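Chapitre 5
Le rangement de surface : une tâche ménagère est-elle automatisable ?

Objectifs du chapitre
Définir une corvée en termes de conditions initiales et finales. Distinguer la réussite d'un geste et la réussite d'une tâche. Lire de façon critique un taux de réussite publié.

5.1 Position du problème

Les machines savent déjà souder, palettiser et visser à cadence élevée, dans des cellules où chaque pièce occupe une position connue. La remise en ordre d'un bureau ne bénéficie d'aucune de ces garanties. Les objets y sont peu nombreux, mais leur nature, leur pose et leur voisinage changent d'un poste à l'autre. Le cas étudié ici se limite à deux objets : une souris d'ordinateur et son tapis. On appelle état cible la configuration dans laquelle la souris repose sur le tapis, boutons orientés vers le fond.
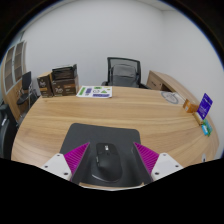 Figure 5.1 – Souris sur son tapis, entre les deux doigts d'une pince tenue à la main.

La saisie d'une souris asymétrique pose une première difficulté : les flancs ne sont pas parallèles, et l'effort de serrage tend à faire pivoter le corps. Une seconde difficulté tient à la dépose. Un écart angulaire de 13 degrés reste acceptable pour l'utilisateur – il ne l'est pas toujours pour le critère de mesure.

5.2 Geste réussi, tâche réussie

Dans la campagne Patura, menée par la société Ovden, 933 essais de saisie et de dépose ont été consignés. Le dépouillement sépare deux grandeurs : la proportion d'objets saisis sans chute et la proportion de bureaux ramenés à l'état cible. La première est toujours supérieure ou égale à la seconde. Une souris posée à même le bois, à côté du tapis, compte comme un geste réussi et comme une tâche non accomplie.

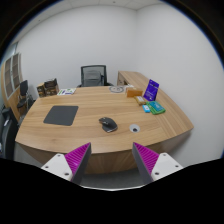

Mi-kyung Pyo objecte que ce découpage est trop sévère : une personne qui range un bureau laisse souvent la souris à côté du tapis, et le poste est pourtant jugé en ordre. Elle propose de remplacer l'état cible unique par un ensemble d'états admissibles, fixé avant les essais.

L'objection est recevable, à condition que cet ensemble soit publié avec les résultats. Le paragraphe 5.3 en donne une écriture formelle, reprise au chapitre suivant pour le tri de pièces en atelier (cas Kalton).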